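Raltatano Opens Equipment Planning Service for Small Labs and Workshops Considering Their First Robot Arm

15 May 2021

Raltatano is pleased to announce the opening of Clitell, a planning and budgeting service for small laboratories, teaching departments and light assembly shops that are getting ready to buy a robot arm and would like a friendly hand with the numbers before they sign anything.

The idea grew out of a long run of phone calls. Over the winter our support desk kept hearing from people who had set aside money for an arm and then found, sometimes months later, that the gripper, the mounting plate, the cabling, the safety review and the training days all had to come out of the same pot. In February we wrote to 328 past and present customers to ask how their last purchase had gone, and 87 of them were kind enough to write back, several at great length (we read every page, and we thank you warmly!).

"People are very good at comparing arms," said Humaira Yousafzai, who leads the Clitell team. "They know the reach and the payload by heart. What they'd like is someone to sit down with them and talk about the table it will stand on, who will look after it in the second year, and what a spare set of fingers costs. I love those conversations, and I could have them all day."

A Clitell plan starts with a visit, in person or by video, and a good look at the task itself. Customers are asked to choose one simple job, such as picking up a part and setting it down again, and to describe it as fully as they can. From there our planners put together a three-year budget covering purchase, installation, grippers and wear parts, floor space, staff time and service. The plan belongs to the customer, who is free to take it to any supplier they like.

Tobias Ferreira, who manages the workshop at Minhas, was one of the first to try the service, and he came to it with a quote for two large arms already in his hand. "We went through our parts bin together and almost everything in it was small and light," he said. "We ended up planning for one modest arm and a better gripper, with money left for training. My staff were happier about the training than about the arm, I think."

Grippers get a chapter to themselves in every plan. A plain two-finger gripper will serve very nicely for a small block or anything else with flat, parallel sides, and we generally suggest that a first budget begin there, with a line held open for custom fingers later on.
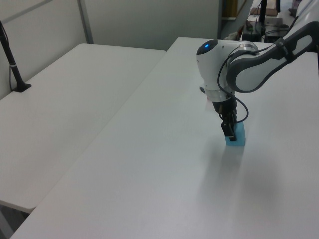 The same chapter deals with tabletops, cable runs and lighting, all of which are cheap to settle early and rather a nuisance to change once the arm is bolted down.

The fee for a standard plan is $700, and the first 100 customers to book will also receive a follow-up review after one year at no extra charge. Schools and colleges may spread the fee over two budget years. Bookings are handled by Kamran Rizvi at the Raltatano customer desk, who will gladly answer questions from anyone still making up their mind.

Recent news from Raltatano
Sadia Rana joins as head of training
Trukano bench mounts: updated price list
Leasing or buying? Notes from our customer evening
Spare parts desk extends its opening hours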